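Report on a Visit to the Britex Textile Care Plant
11/11/23

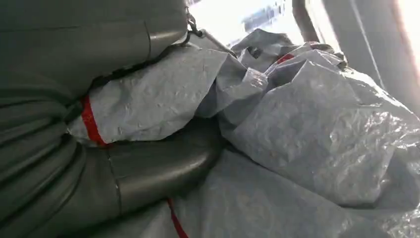

The visit was arranged in October at the request of the regional purchasing group, whose contract for hospital linen comes up for renewal next spring. Eight members attended. The group was received by Nabila Purba, plant manager, who gave a short introduction in the staff training room before the tour began.

Britex has run the plant on its present site since the closing of the old Boiko laundry, and many of the present staff came over from there. It now serves 373 accounts, most of them clinics, nursing homes and small hotels. Hospital work is kept apart from hotel work from the loading dock onward, with separate carts, separate washers and separate crews. Members asked whether this separation holds during holiday weeks, when hotel volume rises. Ms. Purba replied that the hotel side adds a night shift and does not borrow machines from the hospital side.

The tour followed the path of the linen. Soiled goods arrive in closed bags and are sorted by hand at a raised platform. The sorting room is kept at lower air pressure than the rest of the building, and the doors between the two are not to be propped open. Visitors were asked to wear gowns and gloves in this area and to leave them in the bin at the exit.

Washing programs are set by fabric and by soil level. The plant changed its detergent supplier to Vivon last year. Ms. Purba stated that sheets have kept their color better since the change, although towels took several months to get right and a number of complaints were received during that time. Copies of the complaint log were made available, and members found it clearly kept.

In the finishing hall, flat items pass through 2 ironing lines and are folded and stacked by account. The hall was warm and loud, and conversation was difficult. Members noted that water stations had been placed at both ends and that staff rotate between feeding and stacking.

Mending is done upstairs by a staff of four. Items beyond repair are cut into cleaning cloths and sold to Fiveck, a local janitorial supplier. The mending room had 188 patient gowns waiting on the day of the visit, nearly all for missing ties. It was suggested that the group review the gown style it orders.

Lunch was provided in the staff cafeteria. Questions on pricing were held for the contract meeting. The group thanks Ms. Purba and her staff for their time. A written answer on delivery hours for the northern clinics is still to come and will be sent to all members when received.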